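Depth or pose estimate drifts when second arm enters wrist camera view

Posted by tessel_k, December 2022
Tags: perception, wrist camera, bimanual, masking

Two arms, one cloth-covered table, parts are blue plastic gears. Pose comes from a fixed camera, with a refinement step on the wrist camera before grasp. The fixed view is usually fine. The gear can sit close to the image border, though, and then the fit loses part of the rim.
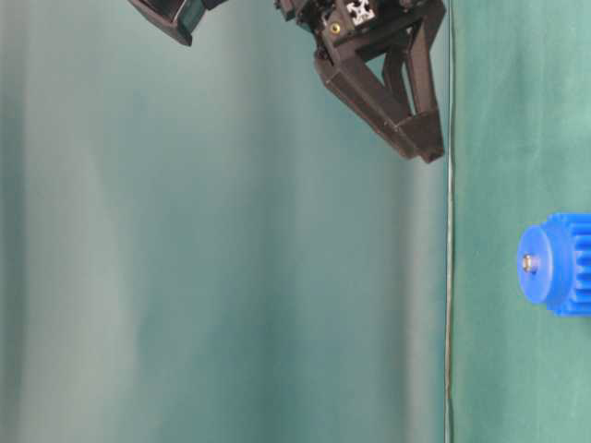 Fixed camera, gear at the right edge of the image

The refinement step is the real problem. When the other arm is opposite, the segmenter merges both sets of fingers into one blob and the pose jumps by around 28 mm. I run the Postedon tracker at default settings. A static mask for my own fingers did not help.

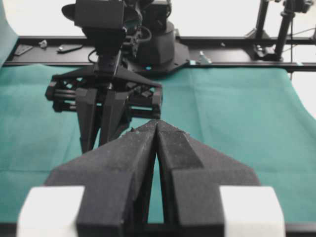 Wrist camera, own fingers in front, second arm behind

Giang Văn
Your static mask covers your own fingers at one opening only. Render it from the URDF at the current joint state instead, for both arms, and dilate by 3 pixels. You need the transform between the two bases for this – calibrate it before anything else. All the fingers are dark, so color will not separate them. Then reject any refinement that moves the pose more than 2 mm from the fixed-camera prior when less than half of the gear is unmasked. For the border case, fit the hub face and ignore the teeth until the wrist view has the whole rim.

lowpass_ned
Just retrain. We had 2,044 labeled images and it went away.

orrin.b
Check timestamps too. If the joint states lag the images, the rendered mask will trail the fingers during motion and look like a calibration error. Log both clocks and interpolate the joint states to the image time. The Khúc driver stamps on receipt by default, so change that first.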